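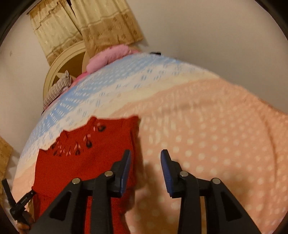
Stop Cutting Amateur Bouts Short

Boxing Opinion, July

Went to the club show at the Hayes gym again. Eleven bouts on the card, six of them stopped before the last round. Six! And I'd say two of those needed stopping.

I know how this sounds. Old guy wants more punching. Fine. Hear me out anyway.

The standing count used to give a kid a breather and a chance to think. Now a novice takes one clean jab, looks a little surprised, and the ref is waving his arms. Surprised is not hurt. A 19-year-old who has trained all winter, run in the snow, skipped her cousin's wedding to make weight, gets forty seconds and a pat on the head. Then a four hour drive home.

Safety first, sure. I've worked corners long enough to have seen the bad nights and I don't want one more of them. If the legs go, stop it. If the hands drop and the eyes go funny, stop it, don't even count. But refs are stopping fights on noise. Crowd yells, head snaps back, over. That's judging by ear.

Cormac Costello, who trains out of Trumard, disagrees with me on all of it. He told me so at the weigh in, loudly, over a bagel. His view is a kid can always come back next month and box again. True. Except plenty of them dont. They go home thinking they can't take a shot, when they never got to find out.

What I'd like is pretty boring. Put new refs in the gyms on sparring nights, so they know what a tired boxer looks like next to a hurt one. Let them watch the same kids for a few weeks. The Adura club tried this last year and their shows run better for it, in my opinion. Fewer arguments at the apron too.

And pay them something. Gas money at least. You can't ask a person to stand in there from noon until nine at night on a hot dog and then complain about thier timing in bout ten.

The girl in the blue corner in the fourth, by the way, was winning. Jab was beautiful. I had her up on my card when it got waved off. She's entered at Otari next month and I'll be there, same folding chair.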